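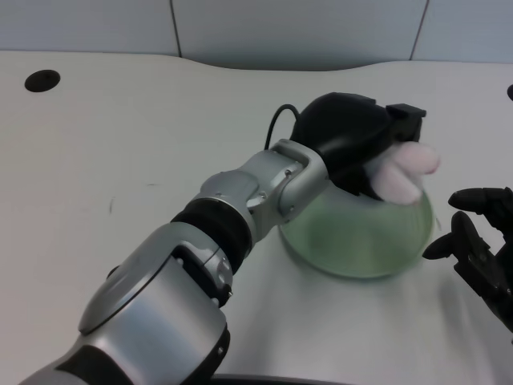
Windside Rulebook -- Page 4

SETTING UP YOUR FIRST GAME

Welcome to Lulldale, where the wind never sits still and neither will you! You are a rival balloon courier carrying mail across the valley, and your first flight is only a few minutes of set-up away. If this is your first time, use the Short Season below. It leaves out the Storm deck but keeps all the good bits.

1. Unfold the board and place it so that every player can reach the Negash Ridge spaces. You'll be leaning over there a lot.

2. Each player picks a colour and takes the matching balloon, courier board and six mail tokens. Return unused colours to the box.

3. Sort the coins by value and stack them beside the board as the bank. Give each player 800 in coins, in any mix you like.

4. Shuffle the Wind cards and deal four to each player, face down. Look at your own cards, but keep them to yourself!

5. Place the rest of the Wind deck on its marked space and turn the top card face up next to it. The arrow on this card is the starting wind.

Note: If the first card is a Calm, bury it in the middle of the deck and turn another. A Calm on turn one is no fun for anybody. 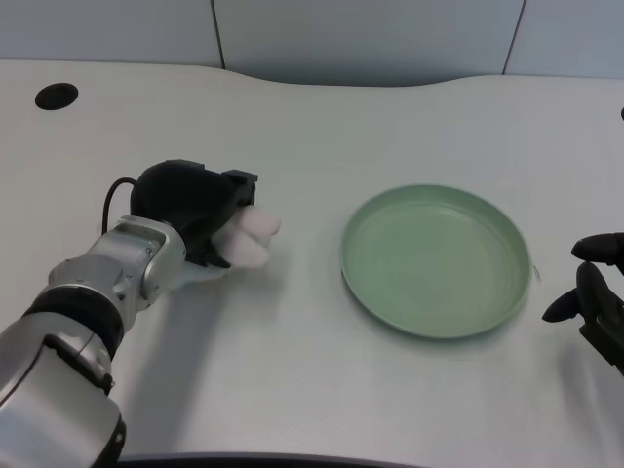
Fig. 2. Gripper with a soft, fluffy white object.

6. Shuffle the Parcel tiles and lay one face up on each village. The leftover tiles go in the cloth bag.

7. Choose a first player. We like to give it to whoever was most recently outdoors in a real gale, but a coin flip works fine.

8. Starting with the last player and going backwards around the table, everyone puts their balloon on an empty launch field. Going first is strong, so the last player gets the pick of the fields.

Caution: Press the courier boards out of their sheets slowly, from the printed side. The dials tear if you rush them. Small parts are a choking hazard, so keep them away from children under three.

YOUR FIRST ROUND

9. On your turn, play one Wind card and slide your balloon in the direction of its arrow until it meets a mountain, another balloon or the edge of the board. Yes, you can bump your neighbours -- please do!

10. If you stop on a village, you may pick up the parcel there or deliver one you are carrying. A delivery to the next village pays 100, and the long haul over the ridge pays a good deal more.
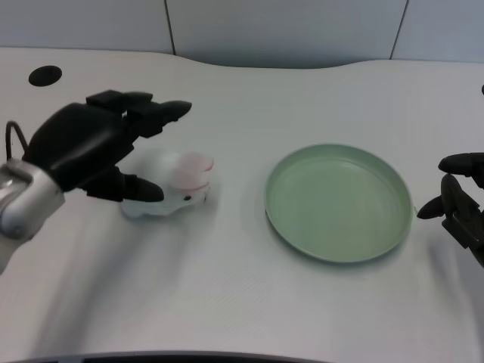 11. Draw back up to four cards. If the Wind deck has run out, shuffle the discards and move the season marker one space along its track.

12. The first courier to hold 4000 in coins calls "Landing!" Finish the round so that everybody has had the same number of turns, then count up. Most coins wins, and ties go to the player with more parcels still aboard.

Note: With two players, use only the side of the board marked with the small kite. The full valley is too roomy for a pair, and the bumping is half the joy of the game.

Once you've flown a Short Season or two, turn to page 9 and add the Storm deck.

Rules: Mahlet Belay. Published by Siler.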